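Home | Lists | Archive by thread | Archive by author | Log in
Search this list... Go
Filed under: manipulation, demonstrations, data gathering

Re: [plornbridge-grasp] Kitchen set, are we done?

Houshang Nazari wrote:
> We now have 200 demonstrations of the cling wrap pick from the
> Rako arm. I think that is plenty. Unless anyone objects I will
> pass the lot to Neagu for training and move on to the next item
> in June.

I object, a bit. I went through 85 of them last night before I ran out of patience, and I am not convinced we have 200 of anything. We have one demonstration done over and over with small wobbles. The box lies lengthwise, the arm comes down over it, the fingers close. I could have drawn the path with a ruler by the end.

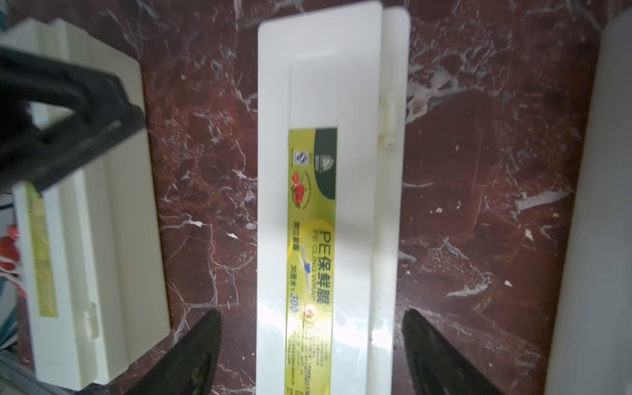
My main worry is what the model will take as its cue. Rornix told us their last policy was "robust to appearance" and then it fell over when someone changed the worktop, so forgive me if I don't take that on trust from Neagu either. With our set I would bet on it learning the yellow-green label. It is the brightest thing on a white box, it wraps round the lower half, and the open fingers are on either side of that same half before the grasp. Turn the box label-down and I doubt the arm would know where to go. The glare on the label bothers me too. If the lamp never moves, the bright spot becomes as good a landmark as the lid.

Then there is the second white box to the left. Which one is the target? The person driving the arm knows. The file doesn't say, and "the one in the middle" is a poor rule to teach by accident.

Before anything goes to training I would like:

- 30 runs with the box at odd angles, some label-down
- 21 runs with the lamp moved
- a written note in each run saying which box was meant
- failed grasps kept in and marked as failed

I know the last one is unpopular. I still think a set with no misses in it has been tidied by somebody, and I would like to know who and how.

Happy to drive the arm myself in the afternoons if the rig is free after two.

Mahnaz Asadi

Previous message | Next message | Reply to list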